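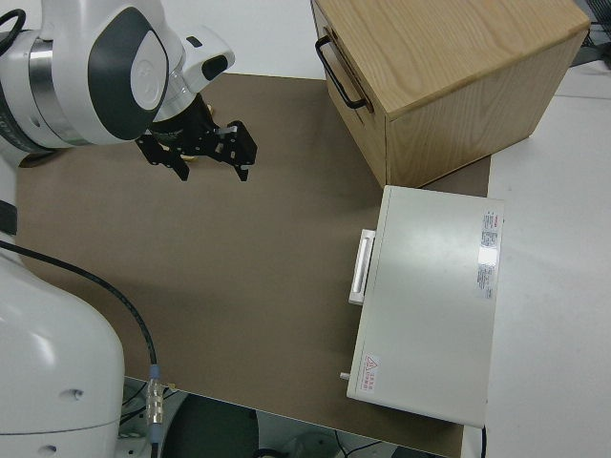 The pale wooden box with its black handle, and the light gray case beside it.

I got to Marleny Palomino's place with a list of 16 questions about dish storage and used maybe four of them, because the first thing she wanted to talk about was a box. I'm a sucker for a box, so off we went!

"Everybody goes straight for the plates," she told me. "I like the box. It's got a handle on the side, it's big, you can put it down anywhere and it looks like furniture."

It really does. It's a light wood with lots of grain showing, and the handle is plain black metal, bent in a U. I asked what she'd keep in one and she gave me a very long answer involving cookie cutters, candles, and the good napkins she bought in September and still hasn't ironed.
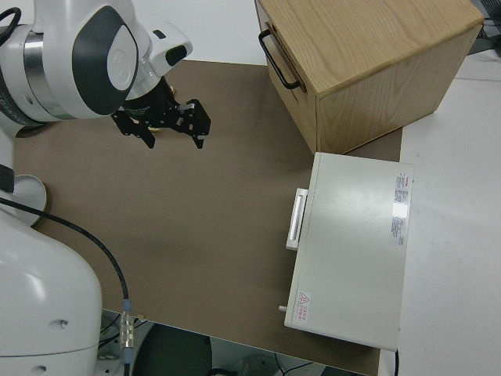

Pale wood on the brown mat.

The mat was my next question. I'd have picked something brighter (I own a tablecloth with lemons all over it, so consider the source), but she likes a dull brown under everything.

"On a white table, a white plate disappears," she said. "Put a blue one on brown and you see it from the door. And I hate the noise of a plate on a hard table. My mother had a glass one -- you could hear lunch from the street."

We got onto the dish rack after that. Marleny has strong feelings about racks. She had a wire one for years that she bought for 20 dollars, and she says it scratched every plate she owned. Now it's wood or nothing, with pegs far enough apart for her fingers.
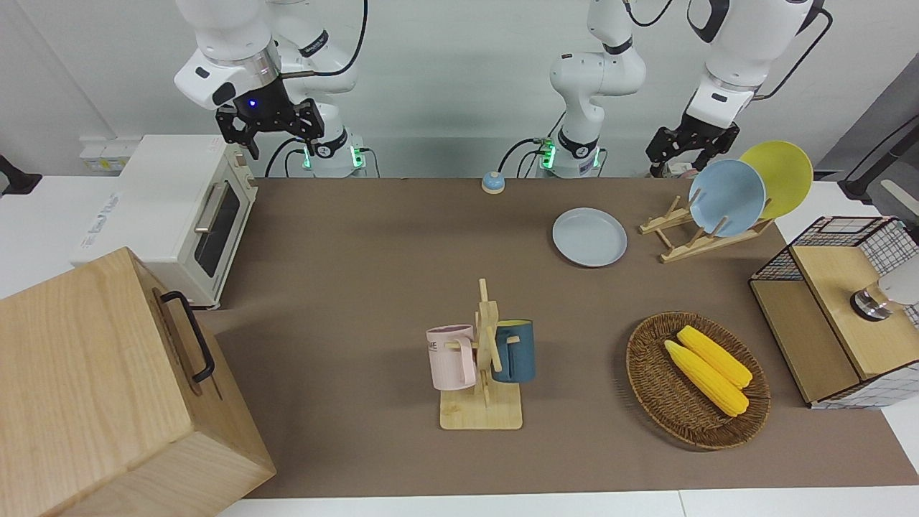

"I want to grab a plate without moving the one next to it," she said. "If I have to move two to get one, I'll eat off a paper towel."

Her friend Binta Effiong had come by with pastries and disagreed with nearly all of this. Binta stacks hers in a cupboard. "A rack is for drying," she said, and Marleny said fine, then hers are always drying.

They do agree on toaster ovens. Both would give up the big oven first, and both want it at the end of the table near the outlets, so the rest is left for dishes.

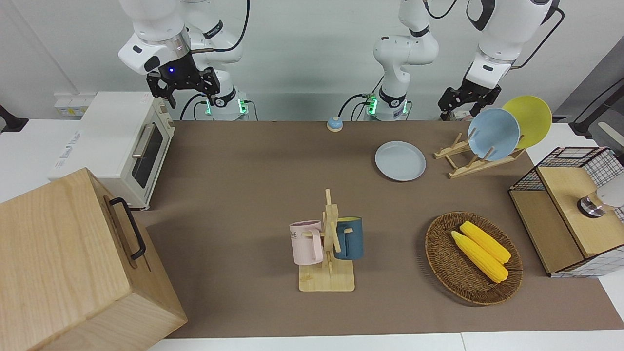

The blue and yellow plates in the rack, with the mug tree in front.

I saved the mug tree for last since I've been thinking of getting one. Mine would be full in a day -- I must have more than 51 mugs. Was it worth having one for only a couple?

"Two is plenty," Marleny said. "One for me, one for whoever's here. If Binta brings somebody, they can have a glass."

Binta said she'd be bringing her own mug next time, and took the last pastry home with her.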